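What a Pair of Grippers Really Costs

By Kirsty Bloxham

Ludmila Kopecký keeps the budget for Gernumus in a spreadsheet with one tab she calls "stuff we forgot". It is the longest tab. When I went to see her in February she opened that one first and let me scroll.

Gernumus is small. Four people, a rented unit in Lerncombe, and a plan to teach robot arms to tidy household odds and ends. Hair clips, bracelets, socks, the things that end up on a bed or a bench. To do that they need recordings of people doing the same job with hand-held grippers, in ordinary homes, over and over. So before any arm gets bought there's a whole round of buying that comes first, and it's the round most new outfits price badly.

"We budgeted for the hardware," Kopecký says. "Hardware was the easy bit."

Her first quote, from a reseller she'd rather not name, came in at $1,963 a set. The second was $1,811 without the carry case. She went with the second and bought a toolbox from the hardware store. Still happy with that one.

Then the rest of it. Spare finger pads. Storage drives, twice as many as planned. Chargers, and a power board long enough to reach whichever outlet isn't behind the fridge. Insurance for working in someone else's house, which took three phone calls to explain and one more to get in writing.

And homes. You can't do it all in a rented unit with a folding table, she reckons, the arm ends up knowing folding tables.
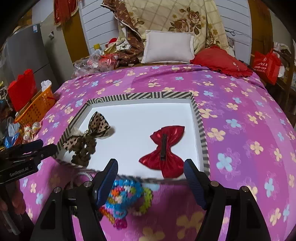 Paying households is where budgets go soft. Gernumus pays a flat fee per visit and a bit extra if it runs past lunch. Matěj Kratochvíl, who books the visits, says the flat fee saved them from a lot of awkward talk at the front door. His sister Iveta does the tallying afterwards, and her number is the one I'd pin on the wall: 49 visits in the first stretch, 702 recordings kept. The kept part matters. Kopecký's original plan paid for hours, and hours were no guide at all to what came out the other end. Some visits gave them plenty. A couple gave them next to nothing and cost exactly the same.

So now the spreadsheet has a cost per kept recording and everything hangs off that. Wages, fees, fuel, parking, the lot. If a new piece of gear doesn't bring that figure down she wants to know why they're buying it.

Props are cheap, and they still need a line. Small soft things, small hard things, shiny things, things with loops. Iveta's advice is to set a cap for the month and let whoever's doing the shopping get on with it. No approvals for a four dollar hair tie. They tried approvals and spent more on emails.

Trays are the same. Use a box lid. Kopecký was quoted for moulded sorting trays and laughed, then felt bad about laughing and bought two, and they live under her desk.
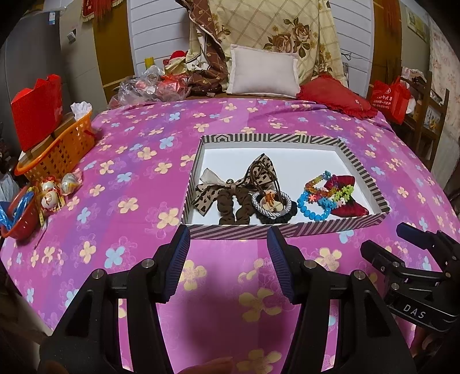 What about the arm itself? Wenceslao Alarcón has been down this road already. He runs a small packing line at Gorkent and bought his first arm before he'd settled what it was for. It sat for most of a winter. His rule these days is to write the job out on one page, give the page to somebody who doesn't care about robots, and see if they can tell you what the machine picks up and where it puts it. If they can't, keep your wallet shut.

He's also firm on leasing. Lease the first one, he says, even if the monthly looks silly. You're buying the right to be wrong. At the end of his lease he handed back an arm with too short a reach and got a longer one, and the only real pain was redoing the bench bolts.

Kopecký is leaning his way. She has a lease offer from Kollár on her desk, and the sticking point is service. The basic plan has a technician come out within ten working days. Ten days is two weeks of wages with nothing moving, she's done the sum, and the dearer plan wins by a fair bit. She'd of missed it if Alarcón hadn't told her to read the service page before the price page.

A few more from her list, in no real order. Ask what the pads cost and how many come in a pack. Ask if the software fee is per seat or per device. Get the freight in writing, both directions. Hold back a month of wages for the setup, becuase setup always eats a month. Don't buy the second arm in the same year as the first.

She also keeps a column for what each item was meant to cost beside what it did cost. Most rows are a bit over. Drives are way over. Parking came in under, the only one, and Matěj has asked that it be noted he found the free street.

The Kollár offer runs out at the end of the month. She's asked for another week.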